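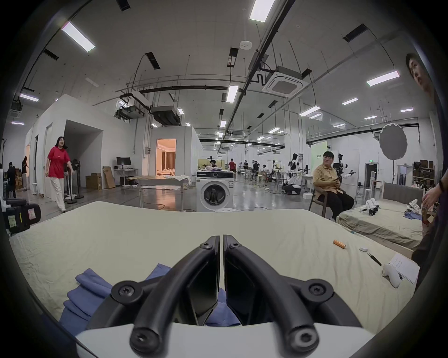 1. The room and what is in it

Project report, Home Spaces and Textiles, second module
Thursday, January 7, 2021

The assignment was to take one shared room and write up how laundry and folding gets done in it, then suggest a better layout. Our group picked the big room at Hekberg. Partition walls, white, and one of them has a doorway through to a room with warm light and beige curtains. No real hallway so people cut across the middle to get anywhere.

Main things in the room:
Front-loading washing machine, white, on the floor near the center. Dark garment in the drum.
Long worktable behind it with loose white fabric on top.
Table with a beige cloth over it. Cloth is wrinkled. We used this one as the folding table, blue garment on the left part of it.
Bed with a beige sheet and gray padded headboard, small blue cloth on it.
Pedestal fan, black and white.
Desk with a monitor, cardboard boxes stacked next to it.
Wooden chair. Pale green banner behind.

2. What we wanted to find out

Does the furniture help or get in the way. That was basically the question. Sukar (the rental office) gave us a floor plan from August but the plan has the desk on the wrong side and no washer at all, so we drew our own.

3. Method

We did 16 loads over the project and wrote down where each piece got folded and where it ended up after. 29 garments got the full write-up, the rest only a line each. Two people folding, one on the notes, then swap. Towels left out - they were never going to fit in the time.

Also looked at listings on Zillow for rooms the same size, to see where people put a washer when there is no laundry room. Not very useful, most photos don't show it.

4. Results

The folding table works but it collects stuff. Right side of it is the worst: an orange battery lying on its side, tweezers, a controller, a sheet of paper. So the space you can fold on is really the left part and whatever you push clear. Shirts were fine. Pants needed more room and people carried them over to the bed.

The cloth moves when you pull a sleeve flat. A wrinkled surface under a garment makes it harder to see if the garment is flat too. We should of ironed it in week one and didn't.

Bed is a good height for stacking, bad for folding. Soft, so the stacks lean. 9 of the garments we tracked got folded twice becuase the stack fell over.

Worktable behind the washer is the longest surface in the room and hardly got used. You have to go around the machine to reach it.

The chair is in a walking path. People sit there to check their phone and everybody else goes around.

5. Suggested layout

Move the washer sideways so the worktable is open from the front. Fold there.
Small items into one tray, tray lives on the desk.
Beige cloth off, or clipped at the corners.
Boxes by the desk flattened. There is already a flat one leaning on the wall so start with that.
Chair next to the desk.
Bed for finished stacks only, max 2 high.

We priced a narrow shelf from Fuentealba for above the worktable but did not buy it, over budget.

6. Problems

Ran out of time to test the new layout with a full load. The water hose might not reach if the washer moves, need to measure. Notes from the first week use different names for the two tables so some of those numbers are a guess and we left them out of section 4.

7. Still to do

Measure hose
Redraw floor plan with washer on it
Repeat the pants loads on the worktable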